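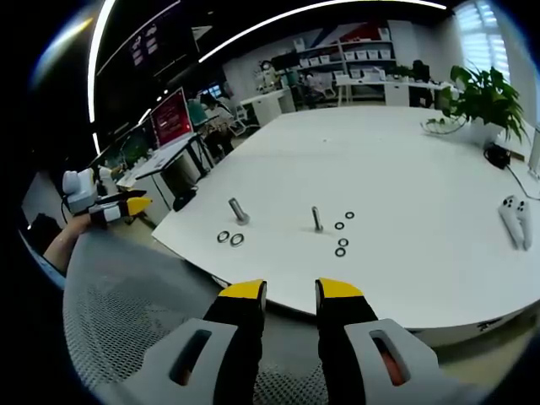

I have started ringing people up without warning them first, and I'd like to make the case for it before my friends stage some sort of intervention.

You know how it goes now. Somebody wants a two minute chat, so they send a message asking when would be a good time for a two minute chat. You offer Sunday. They've got a thing on Sunday. By the time you've settled on a slot you have both typed more words than the call would have needed, and the call itself has turned into an appointment, with all the dread that goes with appointments. I get properly nervous before scheduled calls with my own cousin. I've known her since we were in nappies!

When I was growing up the phone lived in the hall and it just rang. You picked it up with no idea who it was, which sounds completely mad written down, and you shouted for whoever was wanted. My mum did her best talking on that phone, sat on the bottom stair with the cord wound round her finger. She must have been interrupted a dozen times a day (usually in the middle of tea) and I can't remember her once complaining that she hadn't been asked first.

My old neighbour Femi Abubakar moved away in January, and I was sure we'd lose touch, the way you do. We had 614 unread messages between us in a group chat that neither of us could face. Then one evening he rang while I was draining pasta. He wanted to know what you do about a boiler that bangs. I had no idea, and we talked for ages, and since then we've rung each other whenever we feel like it. Sometimes it lasts 3 minutes. Sometimes one of us says "can't talk, in the Post Office" and hangs up, and that's fine too, I still got to hear his voice.

I know the arguments against. My daughter says an unplanned call is rude because it barges in on whatever the other person is doing. She also says that when her phone rings she assumes someone has died. I do have sympathy with that second one, but surely the cure is more calls? If the only people who ring you are hospitals and scammers then of course your stomach drops. Ring each other about boilers for a month or so and see if it still does.

And yes, some people truly hate the phone, and I leave them alone. I send them long rambling messages and they send back a thumb. Works well enough for both of us.

It's the rest of you I'm after, the ones who keep saying we must catch up. You don't have to be free. You can let it ring. I won't leave a voicemail, I'm not a monster, and I'll probably try again when I'm next waiting for a bus.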